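To: oakley-home-cooks list
Date: May 28, 2023
Subject: Re: [oakley-home-cooks] Buns sticking, buns collapsing, buns generally

Hello all,

I've been meaning to answer this one all week and kept getting as far as opening the message and then going off to make dough instead. So this will be long. Sorry in advance, and if you don't care about steamed buns you can skip to the bottom, where there's a note on the August potluck.

The original message, for those who cleared out their inbox:

> Has anyone here had luck with filled buns in one of those
> countertop electric steamers? I bought mine at the sidewalk
> sale on Plekeck Street and so far I have made three batches
> and been unhappy with all of them. First batch stuck to the
> metal so hard I left the bottoms behind. Second batch I put
> on parchment and they came out with wet spots all over the
> top, kind of yellowish and tough. Third batch looked
> BEAUTIFUL through the lid, all puffed up, and then I took
> the lid off and they sank like a tent with the poles pulled
> out. Same dough every time (the one from the Illon
> newsletter). My pleats also disappear completely but I
> could live with that if the rest worked.
>
> Is it me or the steamer? And how many do you put in at
> once? The basket looks like it ought to hold a lot more
> than I dare put in.

First of all, three batches in and still going, I love it! My first year of these was much worse than that. And I don't think it's the steamer. I have cooked them in bamboo over a wok, in a pasta pot with a rack balanced on ramekins, and in the electric kind, and I got every one of your three problems in all of them.

Let me take the sticking first. Bare metal and soft dough are going to grab each other unless you put something in between. Squares of parchment work fine, one per bun, cut just a little bigger than the bottom. Don't lay one big sheet across the whole basket, though — it covers the holes and the steam has to fight its way up around the edge. Cabbage leaves are lovely if you have a head to use up, and you get to eat the leaf. If you'd like to go straight on the metal, wipe a thin film of oil over the basket floor with a paper towel, and then let the buns sit a couple of minutes after cooking before you try to lift them. A bun that's fresh off the boil tears if you look at it wrong. I use a thin spatula with wet edges and go in from two sides.

Now, how many. I am a reformed crammer. I used to look at all that empty basket and think what a waste, and then I'd pull out one enormous bun with nine fillings. (It was delicious, but you had to carve it.) These days I go by the gaps. When they go in I want to see enough metal between them that I could lay a thumb down flat, because they grow sideways as much as up. In a small round basket that comes out to a bun at the back, one on either side and one in front, and I stop there and leave the middle alone. They come out with their shape and you can get a spatula in. Yes, it means more rounds. Put some music on.

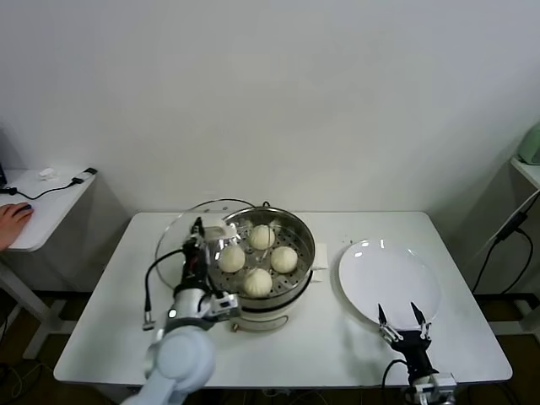 Four to a basket, with room between them. Plate waiting on the right.

You can see the twist on top of those. Yours are disappearing, and my guess is the dough is either too wet or has been left to rise too long after shaping. The Illon recipe is a nice one but it is written for a softer, fluffier bun, and the author says herself (in the notes at the end, in tiny print) to hold back some of the water if you're pleating. I hold back a good splash. The dough should feel like your earlobe, and when you pinch a pleat it should stay pinched. Roll the circles thinner at the edge than in the middle too, or you end up with a big knot on top where all the folds meet, and that knot stays doughy long after everything else is done.

As for the second rise, this is where I went wrong for ages. I'd shape them, cover them, go water the beans, get talking over the fence, and come back to something like a row of pillows. They look wonderful at that point! But they've used up everything they had, and they've got nothing left to hold themselves up with. Pick one up. It should feel lighter than when you shaped it, and when you press the side with a fingertip the dent should come back slowly. If it doesn't come back at all, you've waited too long. On a hot day that can all happen before you've cleaned the flour off the counter, so in summer I shape half, get them cooking, and keep the other half of the dough in the fridge.

Then the collapse. I'm so glad you mentioned that they looked perfect through the lid, because I do the same thing — I stand there with my nose nearly on the glass, and the minute the timer goes I want that lid OFF. Try this instead. Turn the steamer off, leave the lid where it is and wait 3 minutes. Then open it just a crack, on the side away from you, and wait a bit more. Then take it all the way off. The buns get used to the room slowly and the skin has time to set. I know of people who prop the lid open with a chopstick the whole time it's resting, and that works too.

When you do lift it, tilt it and bring it off to one side. All the water that has gathered inside the glass wants to run to the low edge, and if you lift straight up and wobble, or drag it across the top, it rains on everything. Tilt, slide it away to the side, and let it drip onto the counter or a towel where it can't hurt anything. And have your plate down beside the steamer before you start! I can't tell you how often I've stood holding a hot lid in one hand and a bun on a spatula in the other, turning in circles looking for a place to put either one. A big plate, too, bigger than you think. If they touch while they're hot they'll glue themselves together and pull the skin off each other when you separate them.

The wet yellow spots are drips from the lid while it's cooking. With bamboo you hardly get them, as the woven top soaks up the moisture. With a glass lid you need to give the water somewhere else to go. The usual trick is to wrap the lid in a thin dish towel and tie the corners up over the knob so they can't hang down near anything hot, and it does work, though you lose the view. If your lid has a good high dome the drops tend to run down the inside of the curve and land at the rim, so keeping the buns away from the outside edge helps a lot as well. I also keep a small folded cloth by the steamer at all times, for wiping the lid and for grabbing anything with a hot rim. Mine is a cut-up pillowcase. It has seen things.

A few odds and ends, in no order:

Start with the water already steaming if your recipe says to, and then really do it. I've tried it from cold and from hot with the same dough, and with the Illon one I like hot better. With a firmer dough, cold is fine and gives them a little extra rise on the way up. Try both and report back, please, I'd love to know if it's just my kitchen.

Check the water level between rounds. I've boiled mine dry and the smell stayed in the curtains for days.

Filling should be cold. Straight from the fridge cold. Warm filling melts into the bottom of the wrapper while you're pleating and then you get that sad gray soggy patch.

If you want them whiter, use a lower protein flour. The bag from Ormont with the green stripe has been the best for me, and the co-op had it again last week. I don't mind a creamy color myself. They taste the same and I think they look friendlier.

They freeze so well. Cook them, cool them completely, freeze them on a tray and then bag them. Steam from frozen. I had a week in the winter when that was breakfast and lunch both and I was never sorry.

For fillings, I've been doing pork and scallion for the traditional crowd in my house, and for me it's shiitake, cabbage and glass noodle with too much white pepper. Sweet red bean for the end of the night. If anyone has a good pumpkin one I'm listening. Mine always leaks.

Oh, and the potluck. The sign-up sheet for August is on the corkboard at the Oakley branch library, and last I looked it was all desserts (nine desserts! I counted because I couldn't believe it). I'm going to bring buns and I'd be thrilled to have a second steamer going next to mine, hint hint. There are outlets along the back wall but bring an extension cord, they're behind the piano. If we both run four at a time we could keep a steady trickle coming all afternoon, and folks can try their hand at pleating while they wait. I'll bring extra dough for that.

Please write back after your fourth batch. I want to hear about the bottoms.

Happy steaming,
your neighbor at 104, with flour on the keyboard

--
oakley-home-cooks mailing list
To leave the list, send a blank message with "unsubscribe" in the subject line.
Please trim your quotes when replying. Attachments over 1000 KB are held for approval.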